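1/25/20

# Let the slow demonstrations in

Most groups that teach robot arms by remote control have a rule about clean demonstrations. The operator practices until the motion is smooth, then records. Anything with a pause, a missed grasp or a second try goes in the trash. At Calmont we followed that rule until last May, and I think it was a mistake.

Our numbers are small. Over the project we recorded 2,131 demonstrations on tabletop chores: plates into a rack, plates out of a rack, blocks moved from one place to another. Under the old rule we threw out 216 of them for hesitation alone. Each had reached its goal. They just looked bad when played back.

The trouble with a smooth demonstration is that it only covers the places a skilled operator goes. A trained arm drifts. It ends up a little left of where any person would have put it, and the recordings have nothing to say about that spot. The operator who came in crooked, stopped, backed up and tried again did leave something to say about it.
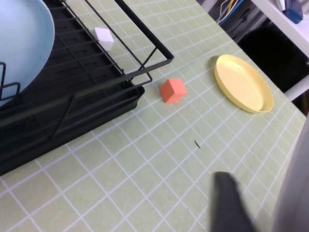

*Wrist view of the rack table, with the orange block between the rack and the yellow plate.*

A table like this one looks easy to a person standing beside it. Through the wrist view it is harder. The finger can sit right in front of the thing you want, and a block lying among the rack wires takes more care than one on the open table. New operators slow down at these points. I used to coach them out of it. Now I leave them alone.

There is a fair argument on the other side. Bad data is real. An operator who wanders with no purpose teaches wandering, and a long pause can teach the arm to stand still. We had that problem with the Eder controller, whose lag made everyone wait after each move. I would still cut idle time at the start and end of a recording. I would not cut a correction.

People at Tetcombe have told me that guiding the arm by hand solves all this. It helps with feel, and for wiping or pressing I prefer it. But the person guiding sees the whole table with their own eyes, and the arm later has to work from its cameras. With remote control, we can limit the operator to the same views.

My advice is modest. Have 12 people record 25 demonstrations each before you pay one expert to record them all. Label the retries in whatever tool you use (ours is Flovent) and keep them. If the results get worse, you can still filter them out. Recordings you deleted have to be made over again.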